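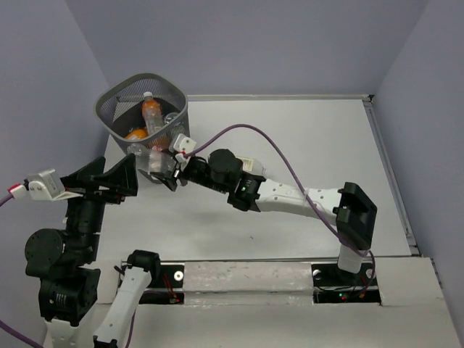 Folklore and Place: Notes for Week 4
Founding legends and the landscape

Reading for this session: the Skovwood handout, first half. The second half covers ballads and can wait.

Last week we separated myth, legend and folktale. A quick reminder, as several of you mixed them up in the short papers. A myth is set before the world took its present form. A legend is set in historical time, in a named place, and is told as something that happened or might have happened. A folktale makes no claim to be true. The same story can move between the three as it travels, so look at how the teller presents it before you label it.

The lake at Carberg

Our main text is the story of how the lake at Carberg was made. In the common version, a giant named Triltomer is carrying stones to build a wall across the valley. The people below have refused him grain. A widow meets him on the road and shows him a sack of worn-out shoes. She tells him she has worn through all of them walking from the valley, so it must be very far off. He drops his load where he stands, and the hollow left by the stones fills with water.

Points to note:

The shoe trick is a migratory motif. It turns up in many countries with the giant or devil replaced to suit local taste. Finding it at Carberg tells us little about how old the Carberg story is.

The lake came first. Legends of this type explain a feature people already see every day. We call these etiological, meaning they give a cause.

The widow has no name in the oldest copy. She gets one only in the printed version edited by Didier Delaunay, where she becomes the ancestor of the Renaud family. Ask who gained from that change.

Variants

Sylvain Picard collected 441 tellings for his archive. In 40 of them the giant is gone and an invading army carries the stones. Picard thinks the army version is later. Yannick Moulin disagrees and treats the two as separate stories that merged – his argument rests mostly on the place names, and we will go through those in class. You do not have to take a side in your paper, but you should be able to state both.

Be careful with the word "original." We have no first telling, only the earliest one written down, and the person writing it down made choices about spelling, order and what to leave out.

Terms to know: etiological legend, migratory motif, variant, informant, culture hero.

For next time

Write one page on a local legend you heard growing up. Say who told it to you and on what occasion. Do not correct the story from the internet – write it the way you remember it. Papers go to Dean Mottram by April 7, 2021.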